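Subject: Re: Jinlow 3 battery numbers

Hi all,

I finally sat down with the regulator filing for the new Okau phone, the one everybody thinks will be sold as the Jinlow 3. Evanthia asked about it last week and I promised her I'd look, so:

> Does the filing say anything about battery size? I keep seeing two different figures and I don't want to put the wrong one on the wiki page.
> - Evanthia

Yes, it does - and I think that's where the mix-up comes from! The listing gives 2,766 mAh for each cell, and there are two cells. The blogs picked up the single number and ran with it (Bolger was the first, I'm pretty sure, and then everyone copied Bolger). Charging speed isn't listed at all, so please leave that row blank for now.
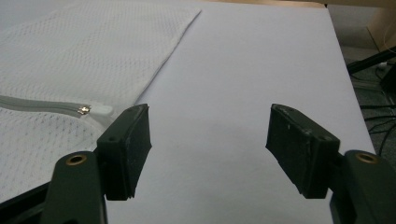
Lambros Stefanou wrote back to me off-list that the old Jinlow had the same problem, and that the wiki showed half the real capacity until April before somebody fixed it. He'd like a footnote this time. Fine by me, I'll write one.

Price is still a guess. The Jendelness store had a placeholder page up with 598 on it, no currency, and it was gone when I went back after lunch. I wouldn't use it.

Evanthia, can you do the battery row? I still have the camera section to clean up, and it's a mess.

Cheers,
M.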